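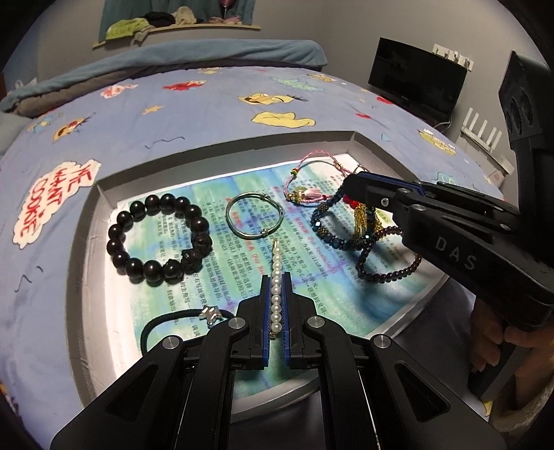 Tray task, wrist view: the near gripper holding the pearl hair clip.

Costigan Tray Set

Data card and README for the small-object sorting task used in the student manipulation project at Karkeck. This file covers what is in the set, how it was recorded, how it is laid out on disk and what is known to be wrong with it. The training code is in a separate repository (Etesari) and has its own README.

Status

Released to project members in September. The layout is stable. Labels may still change; see Known problems.

Task

Two hand-held grippers are used, one in each hand. The operator moves pieces of jewellery and hair accessories in and out of a shallow cardboard tray. An episode covers one object, from first approach to release. The second gripper may steady another object or stay clear, and either is valid.

The tray holds a printed sheet under the objects. It is kept in place during an episode. Models that rely on a plain background do badly on this set, and results should be reported with that in mind.

Objects

pearl_clip: slim hair clip with a single row of round white pearls
black_beads: large black beaded bracelet, mostly smooth beads with a carved section
silver_bangle: thin bangle with doubled bands
pink_cord: braided cord bracelet with charms and a short tassel
blue_beads: dark blue faceted beads, red ornament, gold thread tassel
brown_beads: small round beads, dark reddish brown
hair_tie: black elastic with a faceted silver star charm

Labels use these names exactly, in lower case. Do not add plurals.

Recording

Each gripper carries its own camera. The lens is wide and the corners of the image are black. The supplied mask removes them; apply it before resizing, not after. Straight lines near the border are bent and no correction has been applied to the stored video.

Recording was done in ordinary rooms, on whatever surface was free. Bedding, curtains, furniture and the operator's hands may be in view. Lighting was not controlled. Paper margins can be overexposed on the window side.

Gripper opening is logged with the video. Zero is fully closed. The pads compress slightly, so a closed reading on a thin object such as pearl_clip is close to the reading for an empty grip. Use the video to check.

Folder layout

costigan/
 episodes/
 (episode number)/
 left.mp4
 right.mp4
 opening.csv
 notes.txt
 masks/
 labels.csv
 split.csv

notes.txt may be empty. If it is missing, the episode was not checked and should be left out.

Labels

labels.csv has one row per episode: episode number, object name, acting hand, result. Result is one of done, dropped, abandoned. Dropped means the object left the pads before the operator meant to release it, even if it was picked up again. Abandoned episodes are kept for completeness and are not in the training split.

Every episode was labelled by one student and checked by another. Where the 2 labels differed, the checker's was used.

Split

12 episodes are held back for testing. They are listed in split.csv and must not be used to choose settings. The Cileck baseline was trained before the split was fixed, so its figures cannot be compared with later runs.

Known problems

Left and right videos can drift apart in long episodes. Align on the timestamps in opening.csv, not on the first image.

In 18 episodes the acting hand was entered the wrong way round. These are fixed in labels.csv but not in the older notes.txt files.

blue_beads and brown_beads often overlap. If both were lifted together, the episode carries the name of the one aimed for.

Tassels and thin cords are hard to separate from the print on the sheet. Automatic outlines were tried and dropped from the release.

Intended use

Coursework and project work on grasping small, flexible or linked objects. The set is too narrow to support claims about household objects in general. It contains no force data and no robot arm joint positions.

Changes

v2: masks added, acting hand corrected, split fixed.
v1: first internal copy.

Corrections go in the issue list for this repository. Give the episode number and the time into the video.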